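La lettre de Wokville – médias, réseaux, petites et grandes colères
2 septembre 2022

Rentrée. Boîte mail pleine, café froid, on y va quand même.

Le correctif fantôme du Courrier de Berholm

Reprenons. Mi-août, le Courrier de Berholm publie un papier sur la fermeture de la ligne de bus Altano – Bastos. Titre : « Les habitants d'Altano ont voté contre leur propre bus ». Gros titre, grosse photo, partagé partout. Sauf que les habitants d'Altano n'ont rien voté du tout. C'était une consultation en ligne, ouverte à tout le monde, sans contrôle d'adresse. 2 475 réponses. Dont combien d'Altano ? Le journal ne le sait pas. La mairie non plus.

Dix jours. Il a fallu dix jours pour que le titre change. Et quand il a changé, pas un mot. Pas de « mis à jour le », pas de note en bas de page, rien. L'adresse de l'article garde l'ancien titre, évidemment, donc toute personne qui a encore le lien sous les yeux voit bien qu'il y a eu quelque chose. J'avais fait des captures. Quatre versions différentes du chapô, si on compte celle où il manquait un verbe.

Vous allez me dire : un bus, au mois d'août, on s'en fiche. Ben non. Les gens qui prennent cette ligne pour aller travailler à Bastos se sont fait insulter pendant une semaine et demie sur les réseaux. « Vous l'avez bien cherché », ce genre de chose, et je vous épargne le reste. Le compte officiel du journal a même liké deux de ces messages (les likes ont disparu depuis, captures aussi).

J'ai écrit à la rédaction. Réponse reçue hier soir, je recopie : « Nos contenus évoluent au fil des informations dont nous disposons. » C'est tout. Une phrase. Ça ne répond à aucune de mes questions, qui étaient pourtant simples : qui a validé le titre, pourquoi aucun correctif signalé, et est-ce que le journal compte s'excuser auprès des lecteurs d'Altano. J'ai relancé ce matin. On verra.

Le plus agaçant – la charte du Courrier, en ligne depuis des années, dit noir sur blanc que toute erreur factuelle est corrigée « de manière visible ». Visible pour qui ? La version papier, elle, n'a eu droit à rien. Ceux qui lisent au comptoir en sont restés au premier titre.

Et puis la radio de Bastos a repris l'info telle quelle, deux matins de suite, sans vérifier. Eux au moins ont corrigé à l'antenne, clairement, au début du journal. Trente secondes et c'etait réglé. Comme quoi c'est faisable.

Je ne demande pas la tête de qui que ce soit. Un titre raté, ça arrive, j'en ai raté aussi, la lettre de juin par exemple, merci à ceux qui ont écrit. Mais on le dit. On met une ligne, on signe, on passe à la suite. Là on fait comme si les lecteurs avait rêvé.

Si vous avez gardé l'édition papier de cette semaine-là, je suis preneur d'une photo de la une, bien lisible si possible. Et si vous avez reçu une réponse du journal, même d'une ligne, transférez. Suite au prochain numéro, selon ce qu'ils répondent.
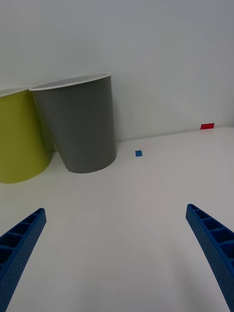
En bref

Le conseil de Berholm rediffuse enfin ses séances en vidéo. Son pourri, mais on entend les votes.

Pas de lettre la semaine prochaine, je suis en déplacement. Pour écrire : répondez à ce mail, tout arrive au même endroit.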